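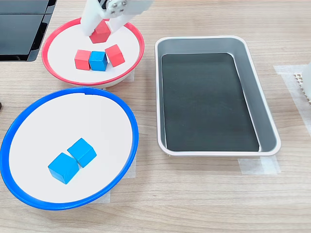

The Dornville Screen Awards are film and television awards given each May in Dornville. They cover feature films, short films, television drama, documentary and the technical crafts, and are open to productions first shown in the twelve months before the closing date. The awards are usually called the Dornvilles, and the trophy is known as the Plulldale, after the district where the first ceremony was held.

History

The awards grew out of a short film night organized by the producer Azadeh Nikzad and the editor Gholamreza Sadeghi at the Plulldale Assembly Rooms. The first program had five categories, all for short films, and the winners received a printed certificate. Television categories were added in the third year, when the ceremony moved to the Jeston Theatre. It has stayed there apart from one season at the Buthelezi Hall while the Jeston's stage was rebuilt.

Entries reached 300 for the first time in the year the documentary award was split into short and long forms. The highest number so far is 354.

Trophy
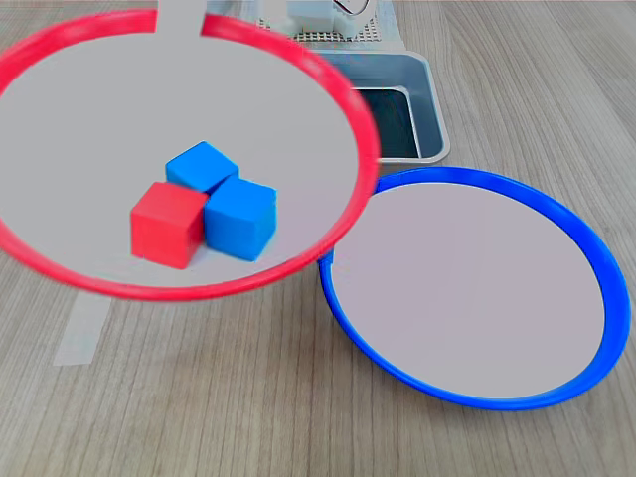 The Plulldale was designed by the sculptor Þórarinn Kjærgaard and has been given in every category since the fourth ceremony. It is a flat cast disc standing upright on a square foot, with the category and year engraved on the back. The disc is enclosed by a raised enamel rim, red for film and blue for television. Special awards have a plain rim. The trophy was made smaller after the seventh ceremony, following complaints from winners about its weight, and the foot is now hollow.

Engraving is done after the ceremony. Winners hand the trophy back at the end of the evening and receive it by mail in June.

Voting

Voting takes place in 2 rounds. In the first, members of each craft branch choose the nominees in their own field, with five places in most categories and three in the short film categories. 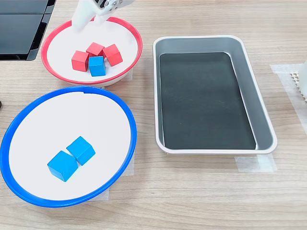
In the second round all members may vote in every category, except sound and visual effects, which are decided by a jury of working technicians. A tie is allowed to stand and both entries receive the trophy. This has occurred in supporting actress and in film editing.

Members must watch every nominated entry in a category before voting in it. The rule was introduced by Mahsa Heydari during her term as chair.

Ceremony

The ceremony begins at 7:30 p.m. and runs for two and a half hours. Acceptance speeches are limited to 30 seconds in the craft categories. Amirhossein Rahimi has hosted more times than any other presenter. Short film and craft awards are given in the first half and are not included in the television broadcast, although a full recording is placed online the next morning.

See also

Plulldale Assembly Rooms
Jeston Theatre
List of Dornville Screen Awards hosts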